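Belbridge Cricket Club - bowling program, progress to November

Net sessions ran twice a week under Dionysis Antoniadis. Of 30 bowlers enrolled, 25 have finished the seam and wrist-position block. Workload limits were kept throughout, with no stress injuries reported.

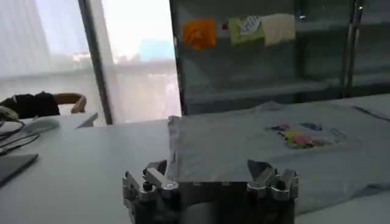

Gray T-shirt with printed graphic, folded.

The indoor lane at Masel is open until 9 p.m. The run-up matting was relaid in October - the old surface had lifted at the crease. Spend on balls and lane hire stands at 1848 against the grant. 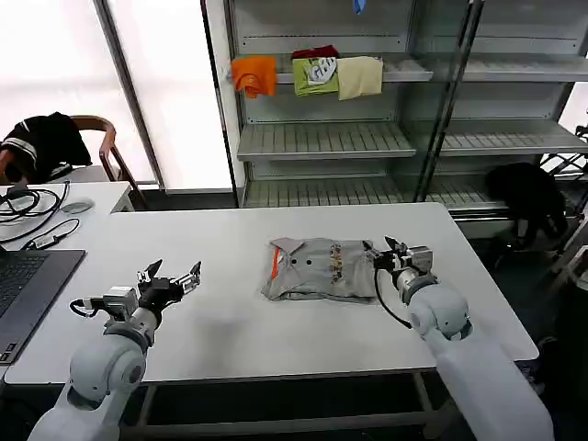 Two items remain open: the speed gun needs recalibration, and Loubna Belhaj has yet to confirm dates for the spin block. Line and length figures will follow once both are settled.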